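**Review: the Erkorik tabletop pushing kit, as used to repeat the Pukholm result**

The Pukholm method trains an arm to push objects to a place named in a short written command. Its authors report 75 percent success over 494 commands. Our laboratory purchased the Erkorik kit in February in order to repeat that work on our own arm.
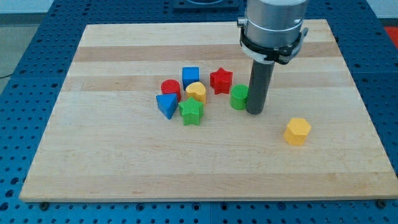

Repeating a published result depends heavily on the work surface. The kit manual is clear on mounting height and weak on lighting, and setup required 9 hours. The blocks are well chosen for the method. Shape alone does not identify a piece, as the red star and the green star show, so a command must be read in full. The striped maple board is handsome, but a plain surface would have made block tracking simpler to check.

We completed 229 commands before this review was written. Pieces with flat sides were pushed reliably. Cylinders tended to slip off the rounded tip of the rod, a fault the Pukholm paper mentions only in its appendix.

The kit is recommended for laboratories with a perforated table already in place. Others should obtain a price for the table first.

Stelthorpe Laboratory, September 25, 2020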